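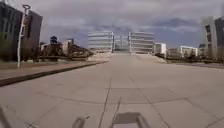 Istley library from across the plaza, glass bit in the middle

OK so I have to tell you all about the seed library in there, I am obsessed

You walk up to a big set of card catalog drawers, pick your packets, write your name in the book and go home. Free! You just try to bring some seeds back in the fall

I took 2 kinds of pole bean and a squash called Kahsay that I've never even heard of (the packet says "climbs, watch out")

Carmela Requena runs it and she told me they lent out 1,234 packets last year. This year they're at 1,696 and it's only March!!

Beans are the easy ones to save btw. Leave the pods on until they rattle, shell them, keep them in a paper envelope. Squash will cross with anything so ask her first

Going back for tomatoes after 4 tomorrow, who wants to come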